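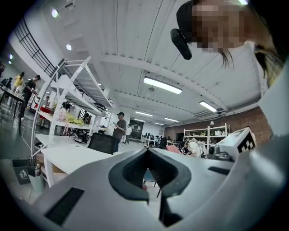 The Long Receipt: Why We Pay What We Pay
Written and read by Karim Lamrani. Unabridged audiobook from Vellport Audio, with 40 chapters, most of them shorter than a checkout line.

Lamrani takes on tipping, free shipping and the popcorn bucket. He reads his own jokes and leaves a pause after each – you may use it as you like.

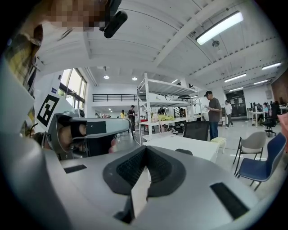
Chapter 2 is the one listeners replay, on why people trust a price that looks hard to read. A black-and-white marker in a maze-like pattern means nothing to most of us either, and we'd still assume it knows its business.

Download or stream. Item 2972.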